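Skolach stove knobs - README

Status: usable, still growing. Read the labels part before you train on anything.

What's in it

Sim demos of a single arm working the knobs on an electric range. One kitchen, one stove, one saucepan. 300 episodes kept, out of a longer list (the rejects are in a separate folder, ask Oduor). All teleoperated, no scripted motion anywhere. Each episode has two outside views, a wrist view, joint positions, gripper state, knob angles, burner state and a one-line instruction.

Recorded in July by Imani Kinyua and Victor Mosoti. Export and cleanup by Heidrun Koller. Scene built in Rweyemamu, demos stored with Druta, same as the drawer set.
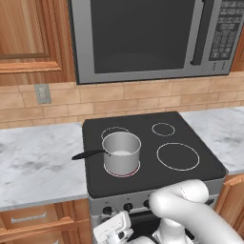
Outside view. Pan on the front-left burner, ring lit, gripper down at the controls.

Tasks

turn_on - named burner goes from off to any on position
turn_off - named burner goes back to off
turn_off_other - two burners on, only switch off the named one

Most of the episodes are turn_on and turn_off. turn_off_other is thin, 14 episodes, and they're all Victor's, so they all look like Victor driving. Don't report a number on that split by itself please.

Instructions were typed by hand after recording. Wording varies on purpose ("shut off the front left burner", "kill the heat under the pot"). Some have typos, we left them in. Pot / pan / saucepan all mean the same object.

Wrist view

Mounted on the hand, so the angle changes a lot during an approach. Knobs go in and out of view. We did not crop or rotate anything. If your loader assumes an upright picture it will still run, it just won't tell you that the panel is sitting diagonal.

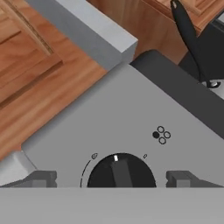
Wrist view. Knob mark pointing at the top of the panel, burner icon with the left dot filled.

The dot icons are legible at full size and mush after downsampling. Heidrun tried a small input size first and the policy went for the neighboring knob a lot. Keep the wrist stream at full res if you can afford it, shrink the outside ones instead.

Labels

Burner state comes from the simulator, not from pixels. The red on the ring is weak, espescially with the pan covering most of it, so please don't try to relabel from color. Knob angle is in radians, zero is off. Sign flipped between export 1 and export 2 - fixed in 2, but if you have an old copy, pull again.

Success is checked at the last step only. A demo that overshoots and comes back counts as a success. Caroline Mosoti wants a stricter flag for this, it's on the list.

Contact labels: finger-to-knob only. Arm brushing the stove is not logged. I know.
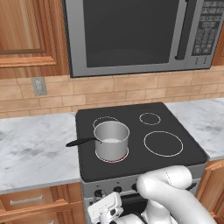 Second outside view. Fingers toward the knobs, arm over much of the oven door.

Known problems

- the arm hides part of the control strip in the outside views, worst on the right. Use wrist for anything that depends on which knob
- pan contents are just filler. Don't train a "is it boiling" anything on this
- lighting is the same everywhere. Randomized lighting was planned, didn't happen
- episode 99 has a frozen wrist stream for the first part. Left in by mistake, then people had already trained with it so it stays. Skip it if you care
- a few episodes start with the gripper already near the knobs. Tagged short_start
- instruction field is empty in some turn_off files, the loader falls back to the task name

Splits

Train and val are split by episode, shuffled once, the list is in splits.txt. No held-out kitchen. So val tells you whether the policy learned this stove and thats all it tells you. For a real test use the Flirnalell scenes, different range and different knob shapes.

Loading

Run the loader from the repo root or the paths break. First pass builds an index and is slow, after that it's fine. Needs the same environment as the drawer set, nothing new to install.

Adding episodes

Same controller settings as config/teleop, reset the arm between demos, write the instruction right after and not at the end of the day. Bad grasps are OK to keep if you recover. If you knock the pan off, throw it out. Send new files to Oduor Kinyua, he does the merge.

TODO

more turn_off_other, from anybody but Victor
strict success flag
rear burners are underrepresented, check how badly
lighting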